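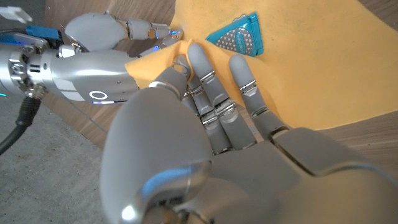 图1 黄橙色布料,表面可见褶皱。

布料折叠与整理图像集 说明文件

发布日期:2020年2月6日,星期四
编写:Woltel 数据资料组
最后更新:2020年5月

1. 概述

本图像集由 Woltel 汇编,Stustum 负责文件校对,收录家用布料在摊平、折叠、叠放各阶段的静态图像,供织物外观、褶皱形态及整理步骤的研究与教学使用。本文件说明收录范围、目录结构、标注规则及使用条件。使用者在下载或引用前应通读全文。

2. 收录范围

图像集包含87组图像,按布料颜色及整理阶段归类。布料以单色为主,印花及条纹布料另行存放于附录目录。毛毯、地毯、窗帘及带有金属配件的织物不在收录范围之内。

拍摄分别在 Bielecka 和 Skurkmont 两处进行。两处照明条件不同,同一颜色的布料在不同地点可能呈现明显色差,进行颜色比对时应先核对地点字段。

3. 目录结构

cloth/ 单色布料图像
cloth_pattern/ 印花及条纹布料图像(附录)
labels/ 标注文件,与图像同名
docs/ 本说明及标注手册

4. 标注规则

每幅图像附一份标注文件,字段如下:

color:布料主色。介于两色之间者使用复合名称,例如“黄橙”,不得强行归入单一颜色。
stage:整理阶段,取值为摊平、折叠、叠放、未定。
fold:褶皱可见程度,取值为无、局部、整体。
visible:布料边缘是否完整可见。
site:拍摄地点。

标注仅以单幅图像中可见的内容为依据。仅凭一幅图像无法判断整理阶段的,stage 一律填写“未定”。布料的材质、厚度及洗涤状况不作标注。布料被其他物体遮挡时,仅就露出部分填写 fold 字段,不推测被遮挡部分的形态。

标注由2名人员独立完成,意见不一致的条目提交复核。首次复核共修改17处,其中多数涉及黄色与黄橙色的区分。

5. 已知局限

(1)近距离拍摄的图像中,布料往往仅部分可见,不适用于尺寸估算。
(2)深色布料数量偏少,训练与测试划分时应予注意。
(3)有15组图像缺少“叠放”阶段,原始记录未予补齐。
(4)反光较强的图像未作亮度校正,保留原始状态。

6. 使用条件

本图像集限用于非商业研究及课堂教学。转载图像应注明来源,并保留图号与图注。对标注文件进行修改后再行发布的,应在文件名中加注修改标识,并随附修改说明。未经 Woltel 书面许可,不得将图像用于产品宣传。

7. 更正与反馈

发现标注错误的,请提交图像编号、字段名称及建议取值。更正内容于下一次更新时并入,旧版标注文件继续保留,以便核对既有研究结果。

本网站使用 Cookie 以改善浏览体验。继续浏览即表示您同意我们的 Cookie 政策。
订阅 Woltel 资料通讯,接收图像集更新通知。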